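THE INSPECTOR'S ENTRY

Fiction. Posted Thursday in Short Stories
By the Evside Quarterly desk
104 shares | 20 comments

The undersigned was directed by the Office of Works at Evside to attend the reading room of the Trulatitz house and to put the arm there into good order before the room reopened in March. The instruction was received in writing. It gave the model (Fernevov, white casing, two arms), the hours run since the last service (1,924), and the complaint, which was entered by the night porter as "hesitates".

No further particulars were supplied. The undersigned has looked after Fernevov machines for the greater part of a working life and does not recognise hesitation as a fault. There is wear, there is play in a joint, there is a bad setting. The word was nevertheless copied into the service book, as the rules require.

Work began at nine in the morning. The machine was woken at low speed and told to hold its right wrist upright near the wall, with the fingers raised, while the joints were listened to in turn.

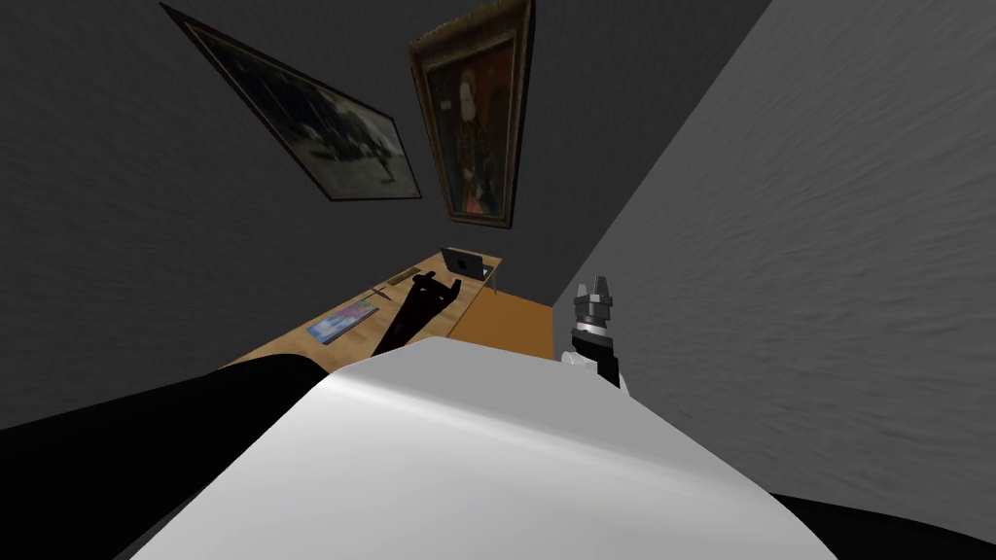 The shoulder was quiet. The elbow was quiet. The wrist gave a faint tick at one point in its travel, and the cover was opened and a screw found a quarter turn loose. It was tightened and marked with paint. The Ajayi manual, which is the only one the Office will pay for, recommends that such a screw be replaced. The undersigned had no replacement and has said so in the proper column.

The machine was next asked to go to the desk and return, and to do this until told to stop. It did so without complaint for the whole of the morning. After the midday meal it began to slow on the outward journey, always before the desk and always by the same small amount. On the way back it kept good time.

The settings were read out and compared with the sheet. They agreed. The undersigned then stood where the machine stood, at the height of its head so far as a person of ordinary build can manage, and looked at what it was being asked to approach. The portrait in the gold frame looks down on that end of the room. It was not a comfortable place to stand, and this was not entered.

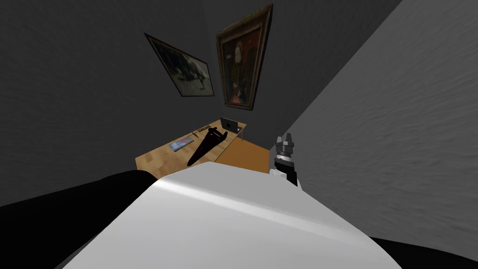

A second reading of the settings was made at four o'clock. One figure, the distance at which the arm begins to take care, had been altered by hand at some earlier date. The sheet had been altered to match, in pencil, in a small upright script. The Office holds no record of the change. Its effect was that the machine treated the near side of the desk as though a person were always seated there.

The rules are clear on unrecorded changes. They are to be reversed and reported. The undersigned reversed this one, ran the arm to the desk and back, and found that it no longer slowed. The complaint was therefore answered and the job might properly have been closed at that hour.

There remained the fingers. These are to be checked open and closed over a clear piece of floor, in case anything should drop from them, and the arm was lowered for the purpose. 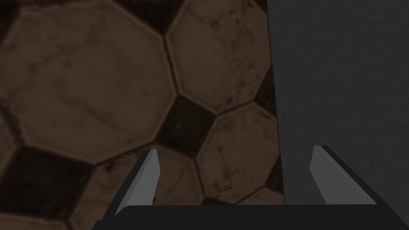
They opened evenly. Closing, they met true along their length, and a slip of paper placed between them could not be drawn out. The test was repeated at half pressure with the same result. The next check of this kind falls due at 1,000 further hours.

It was by then growing dark, and the porter came up to ask whether the room could be locked. He was told that it could not, as one matter was outstanding. He enquired whether the old reader's chair was to be taken away now that the machine was mended. The undersigned asked which reader. The porter replied that it was before the present books were kept, and went down again to see to the lamps.

The distance was put back to the altered figure at ten minutes to six. The pencil entry on the sheet was gone over in ink and initialled. Under "fault found", the undersigned wrote "loose screw, wrist", and under "remarks", after some delay, "machine hesitates; leave as set".

The arm was sent to the desk once more before the power was taken off. It slowed, as expected, and went round.

Evside Quarterly | Contact the desk | All rights reserved | Back to top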